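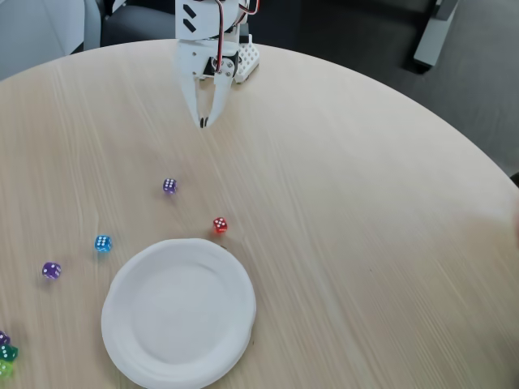

*Round table, light wood finish.*

# Calent Division Record

Calent keeps a record of how elected members vote, speak and declare their position on foreign affairs motions. It is used by local newspapers, campaign offices and party researchers.

Each member has one page. It lists their votes, any public statement made before the vote, and the date the statement was first published. If a member changes position, both entries stay on the page -- the earlier one is not overwritten.

## What you get

- Search by member, district, motion or treaty
- Email alerts when a member on your list declares
- Spreadsheet export, up to 2000 rows at a time
- Printed summary by post in December

The archive holds 1627 motions. Amendments are filed under the motion they belong to and can be hidden.

## Price

Single office licence: £1188 a year, five users. Extra users can be added at any point and are charged to the end of the licence year. Student newspapers should write to us before ordering.

## Notes

Statements are entered by hand and checked by a second editor, so allow one working day. Voice votes are not recorded by name.

The record does not include committee votes -- these are in Annan, sold separately.

Orders and invoices: Sólveig Ketilsson
Corrections to a member's page: Dénes Kocsis

Last updated 12 November 2021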